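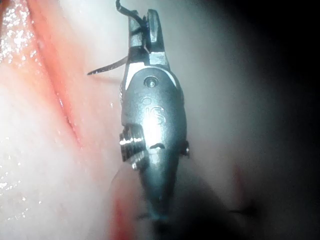

Robot Suturing, Handout 3: Driving the Needle and Tying Off

Angeliki Chrysikopoulos, Zelladau summer course, 2 August 2018

Hi all! This one covers both halves of the suturing block, so keep it next to you at the console (and please don't leave it in the Karagiannis room like last time, I found a whole stack under the printer).

1. Before you touch the tissue

Look at your grip first. I want the needle in the very tip of the jaws, point free, nothing wedged back near the hinge. If it sits crooked, fix it in open space over the pad. Everybody tries to fix it while the point is already in, and then the bite goes sideways and the entry hole gets bigger.

Hold the needle square to the driver unless you have a reason for an angle. Go in straight down, then let your wrist do the turning. The needle is curved — follow the curve! If you push it forward like a sewing pin, you'll drag the whole edge of the cut along with it, and your tracking log will show a nice fat spike right there.

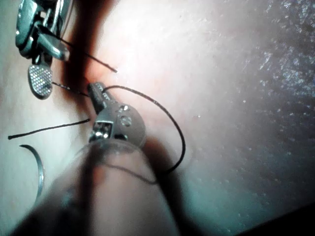
Thread handling is where most of you lost points in the first round. The loop wants room. Keep the two tips close together while you wrap, make the loop with small wrist motions, and don't haul the arms across the pad. I'd much rather see a slow, ugly loop than a fast one that slips off the jaws. And know where your needle is at all times, even when you've put it down to tie.

2. The graded run

You get 25 minutes and one incision. Start at one end and work toward the other with single stitches, each one tied and trimmed before you begin the next. Team Hakell asked if they can do a running stitch instead. Sorry, save it for December, when we do the open project.
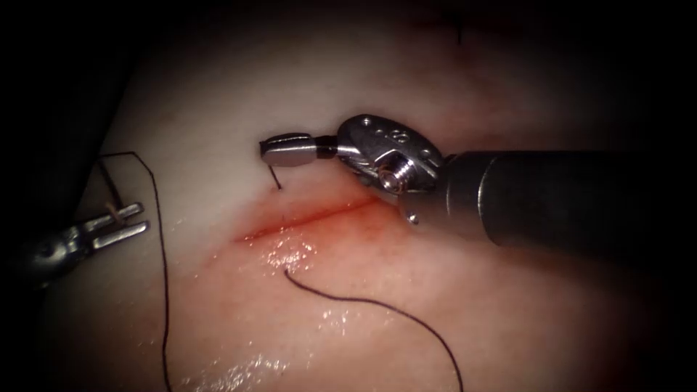
Whoever is in the second seat calls out the phase changes: reach, bite, pull, wrap, tighten. Say them out loud as they happen, because those calls become the labels for your Sutance homework, and guessing them afterward from the log is miserable (I've done it, for a whole weekend, never again).

Scoring is out of 29. Needle work and knots carry 20 of those points, and the rest is for your labels and your write-up. No bonus for finishing early. 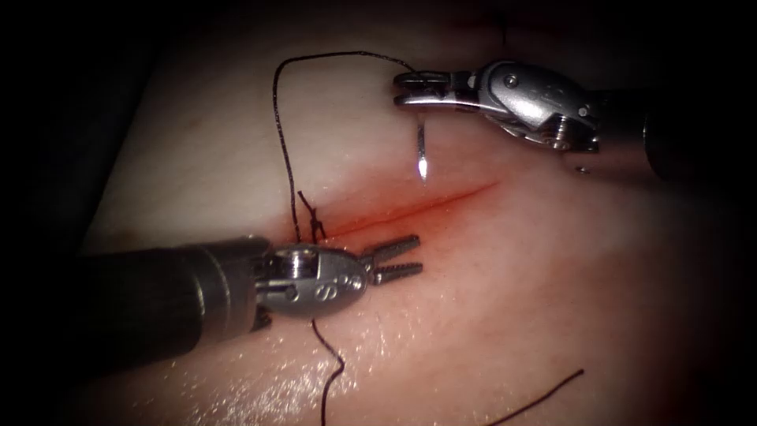

A word about tails and scraps. Trim your tails short, but leave enough that the knot doesn't creep open when you pull on the next stitch. Loose bits of thread go off to the side before you start the next bite. The vision group's thread finder can't tell a scrap from the real strand yet, and it will happily follow the wrong one.

For next class: read the chapter on wrist joints, finish your labels, and bring one question about your own log. Console sign-up is on the door.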